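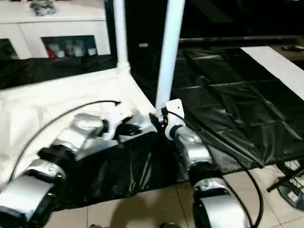

Two arms and two white poles.

Food in Children's Fiction
Handout 4: Meals as maps

Reading for this session: the first 30 pages of Ladent, and the picnic chapter from The Wind in the Willows. Bring both books to class.

Last time we looked at treats. This time the subject is ordinary meals: porridge, bread, soup, cold potatoes. Writers for children use these to tell the reader where a character belongs. A child who knows what will be on the table at six is at home. A child who has to ask is a guest, or lost.

Ladent opens with a breakfast in the harbor town of Sakside. The family eats the same thing every morning and the narrator gives it one sentence. When the children reach Keltmont, breakfast takes 3 pages. Note how many of the foods there are compared to something from home. The comparisons stop about when the children stop writing letters.
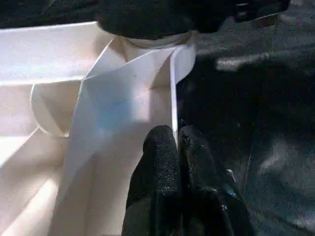 Folded white panels beside a dark gray surface.

Terms to know

Threshold meal: the first thing a character eats in a new place. Accepting it often carries a cost, as in older fairy tales.

Shared dish: food taken from one pot or plate. Look at who serves and who is served last.

Withheld meal: food that is promised, smelled or described but not eaten. Boarding school stories depend on this one.

The terms overlap. The soup at the inn in Crichton is a threshold meal and a shared dish, and you could argue that it is withheld as well, given how long the landlady talks before she picks up the ladle.

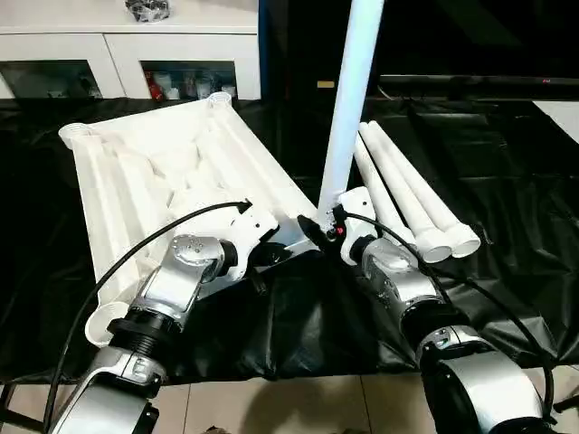 That scene is the one most people choose for the short paper. If you choose it, keep plot summary to 2 sentences and spend your space on the wording. Verbs are a good place to begin. The older sister "takes" her bread and the younger one "is given" hers.

Short paper, due in May

Pick one meal from any book on the list. Say who is eating, who is missing, and what the reader learns from the food that the dialogue leaves out. Quote the text. Recipes and film versions don't count as sources.
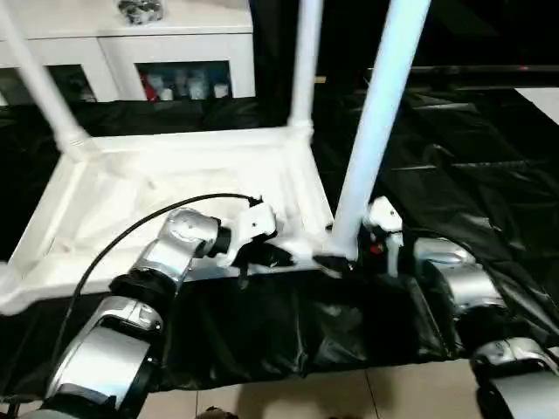

White plastic stool on its side.

For next session, read to the end of the Keltmont section and mark every place where someone refuses food.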